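Folding on the bed or on a table?
Forum: Laundry and Linens

kdurrani
I fold everything on the bed with a beige cover over it. Work clothes, mostly blue. My trouble is the cover. It wrinkles under whatever I lay out and the creases end up in the cloth. 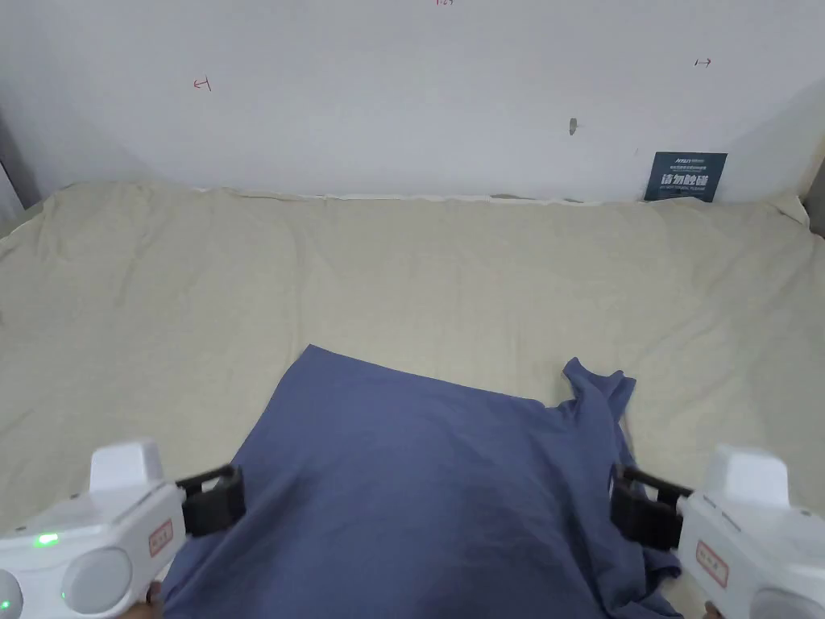

I've tried pulling it tight at the wall side – it bunches up again. Any fix short of buying a table?

stunbridge36
Table. A bed is too soft and too low. My back gave out after six years of it.

Lintroller7
Disagree. A bed gives you room to spread things out. Clip the cover underneath at the corners.

kdurrani
Clips might work. The other half of the problem is things like this, all bunched up.

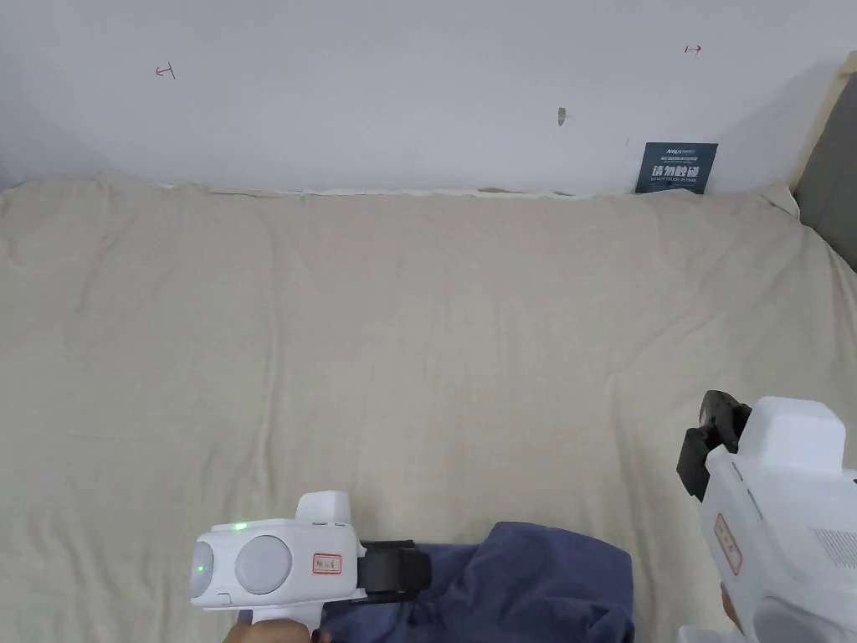 Navy one, still in a heap on the sheet.

stunbridge36
Shake it out and hang it. I wouldn't fold that at all.

Lintroller7
Hangers take up closet space. Smooth it from the middle out, then fold. What size is the mattress?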